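Zunalside Introduces Shelf-Ready Carton Line for Dry Grocery

New Tamiru cartons use recycled board and a single-tear front panel

VEKLEY – Zunalside, a converter of folding cartons for the dry grocery trade, today announced the commercial release of Tamiru, a line of printed cartons for cereal, tea, granola and snack products. Orders are open to food packers and private-label customers, with first deliveries scheduled for January.

Tamiru cartons are cut from recycled board with a clay-coated outer face. The line launches in 4 standard footprints. Each footprint is offered in several heights, so that a packer can change fill weight without changing the case layout or the shelf plan. Custom heights are available on orders of 1000 cartons or more. 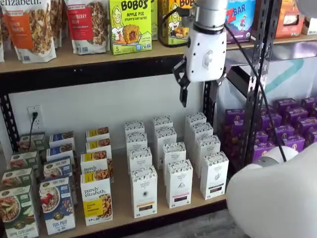
Cereal and tea boxes on a lower wooden shelf, with snack and granola packages on the shelf over it.

The line was developed in response to requests from regional grocers carrying a wide range of slow-moving dry goods. Stores of this type often stock short runs of many items, and the cartons come from packers with different board weights, closure styles and panel sizes. Mixed cartons are harder to face evenly and take longer to restock.

"Small packers have had to choose between a stock carton that doesn't fit the product and a custom carton with a long lead time," said Tuulikki Ikonen, director of product engineering at Zunalside. "We fixed the footprint and left the height open. That covers most of the dry goods we are asked to quote."

Construction and closure

All Tamiru cartons use a tuck-top closure with a locking tab and a glued bottom. An optional tear strip opens the upper third of the front panel in one pull, leaving the side panels intact. The strip is cut into the board and adds no plastic. The bottom flaps are suited to both hand packing and semi-automatic filling lines.

The board is supplied in two weights. The lighter weight is intended for tea and single-serve pouches, the heavier for cereal, granola and baked snacks with an inner bag. Both accept water-based inks on all four side panels and the top flap.
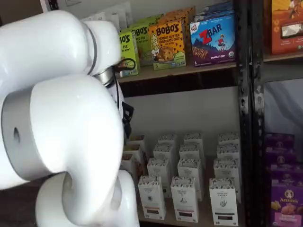
Colorful snack boxes in a row on the upper shelf, among them BOBO'S "PIE BITES" in a green box.

Zunalside tested the heavier board over 29 days of stacked storage at its Vekley plant. Cartons were filled, closed and stacked in corrugated cases, then checked for panel bulge and corner crush. Full test data is available to customers on request.

Print and artwork

Artwork templates are supplied for each footprint and height. The templates mark the glue areas, the tear strip and the zone reserved for the bar code. Product names may be set on the front, back and both side panels – a layout intended for stores that shelve cartons either face out or spine out.

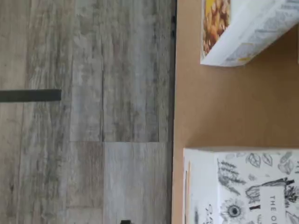

Printed proofs are sent flat and as made-up cartons. Customers are asked to approve both before the production run, as color on the folded edges can differ from color on the flat sheet. One round of changes is included in the setup charge.

Availability

Tamiru cartons are sold direct and through Lamura, the company's distribution partner for short-run orders. Lamura will hold 34 footprint and height combinations in unprinted stock. Printed orders ship from Vekley.

Sample packs are available now to food packers and grocery buyers. Each pack contains one unprinted carton per footprint, a board weight card and a tear strip sample.

About Zunalside

Zunalside makes folding cartons, sleeves and display trays for dry food. The company operates a converting plant and a print shop in Vekley.

Media contact: Zunalside Press Office, Vekley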